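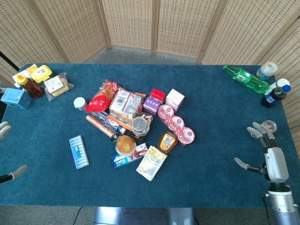
¿Qué se pudo ver en la jornada de puertas abiertas de Ukar?

Una demostración de manipulación de productos de supermercado con un robot de dos manos, seguida de un turno de preguntas que se quedó corto.

La asociación de comercio de proximidad Plillero asistió en julio a la jornada organizada por Ukar en su nave de Grorkelia y considera que lo mostrado no permite sostener las promesas con las que se convocó al sector. La invitación hablaba de una tecnología "lista para la tienda". Plillero pide que esa frase se retire de la documentación comercial mientras no haya datos que la respalden.

Según el programa entregado a los asistentes, el sistema, llamado Wanyama, puede reconocer y coger artículos mezclados sobre una mesa: bolsas, botellas, tarros, cajas. Es un surtido más exigente que el de otras demostraciones, y la asociación lo reconoce. Una mesa con tapete, sin embargo, no es un lineal ni un almacén a las ocho de la mañana, con el reparto en la puerta y clientes esperando.

"Venimos a ver si esto nos sirve y nos vamos con las mismas dudas", señala Ga-eun Do, portavoz de Plillero. "Preguntamos por la tasa de error, por el coste de mantenimiento y por quién responde cuando se rompe un frasco. A las tres cosas se nos contestó que habrá más información".

Tampoco quedó claro qué parte del trabajo hace el robot por su cuenta y cuál depende de una persona que lo dirige a distancia. Ukar indicó que "se combinan ambos modos", sin precisar en qué proporción. Para un comercio pequeño la diferencia es enorme — si hace falta un operador, hay que pagarlo.

Plillero representa a 76 establecimientos, que suman casi 4000 referencias de alimentación envasada. La asociación no se opone a la automatización y mantiene su oferta de ceder una tienda para una prueba, con tres condiciones: que dure 50 jornadas de apertura, que se haga con género real en horario comercial y que los resultados se publiquen completos, incluidos los fallos.

Ukar ha respondido que estudiará la propuesta — la misma respuesta que dio en la visita anterior.

Contacto para medios: gabinete de prensa de Plillero, de nueve a dos.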